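Skonell Robotics Learning Program
29 Nov 2024

1/ The Skonell Robotics Learning Program has completed its autumn series of demonstration sessions at the Gurnus building. This thread reports on how the sessions were run, what was recorded, and what the program intends to change before the next series.

2/ The purpose of the series was to teach a two-armed robot to pass an object from one gripper to the other. All teaching was done by remote control. An operator moved a pair of hand-held leader arms, the robot followed, and the joint positions and camera views were stored together as one demonstration.

3/ Members of the public often ask why a handover was chosen. A handover requires two arms to agree on a place and a moment. If the receiving gripper closes early, it pushes the object. If the giving gripper opens early, the object falls. Operators find this easy with their own hands and difficult through a machine.

4/ The series produced 244 demonstrations. Of these, 74 were set aside after review and will not be used for training. The most common grounds were a long pause with no motion, a second attempt at the grasp, or contact between the two grippers.

5/ Demonstrations that were set aside have been kept on the Jutell server with a note on each. The program does not delete them. Several partner groups have asked for examples of failed handovers, and a release is under discussion.

6/ Each operator completed five practice runs before any recording was made. Practice runs were not stored. Operators were asked to rest between sets, as tired operators tend to move in short jerks, and the robot will learn short jerks as readily as it learns anything else.

7/ Operators were given the following written guidance. Bring the object toward the middle of the table. Hold it level. Approach with the empty gripper already open. Close fully before the other side lets go. Return both arms to rest before ending the recording.

8/ The handover at the point of approach: the left gripper holds the object level, just above the tabletop, and the right gripper is open and facing it.

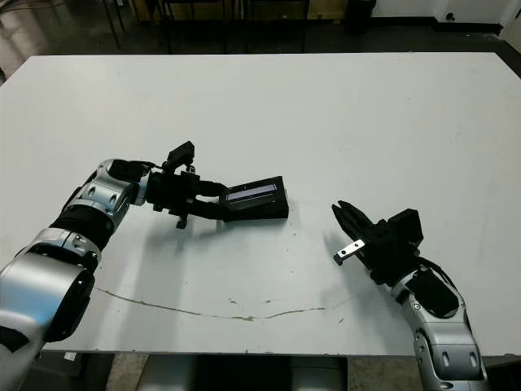 9/ Uthai Paisan wrote in reply to an earlier post that the operator should be allowed to let go late, even very late, and that a pause of a second with both grippers closed does less harm to the training data than a release that comes too soon.

10/ The program agrees in part. A short period in which both grippers hold the object is now permitted and will be labeled as such. A long one remains a problem. When both arms hold a rigid object, any small difference between the operator's two hands becomes a strain on the joints, and the recording then shows the robot resisting itself.

11/ The revised guidance will therefore ask operators to close, hold still, and release in one calm sequence. No time limit will be printed. Reviewers will judge each case from the recording.

12/ On the matter of speed: operators were not asked to work quickly, and no session was timed against another. In the June series, a running total was displayed on the wall, and operators began to hurry. The display was not used this time. It will not return.

13/ On the matter of viewpoint: operators worked from the head camera view alone. This is harder than standing beside the table, where depth can be judged with the naked eye. It does mean that the operator could not act on anything outside the camera view. The program considers this a fair condition, and it will stay in place.

14/ Some operators reported that the receiving gripper could hide the near end of the object during the last part of the approach. The guidance will suggest coming in from a slightly lower angle. Operators who prefer another approach may use it, provided that the grasp is made on the first attempt.

15/ Variety was weaker than planned. Most demonstrations pass the object from left to right. Right-to-left handovers make up a small part of the set, and they were recorded mainly by one operator. A model trained on this set would be expected to favor one direction. The next series will assign a direction to each operator at the start of the session.

16/ The starting position of the object will also be varied more widely. In the present set it was placed by hand before each run, and placements drifted toward the same comfortable area. A printed list of positions will be supplied to session staff.

17/ First training runs on the accepted demonstrations have begun on the Ma cluster. No results will be reported until the model has been tested on the robot itself. Figures from training alone do not show whether an object will be passed or dropped.

18/ Applications to serve as an operator in the next series are open to staff and students of all departments. Experience with robots is not required. Applicants should be able to attend the full set of sessions and should tell the program office in advance of any wrist or shoulder injury.

19/ Requests for access to the recordings should be sent to the program office in writing, with a short statement of the intended use. Replies to this thread are read by program staff, and technical questions will be answered here where possible.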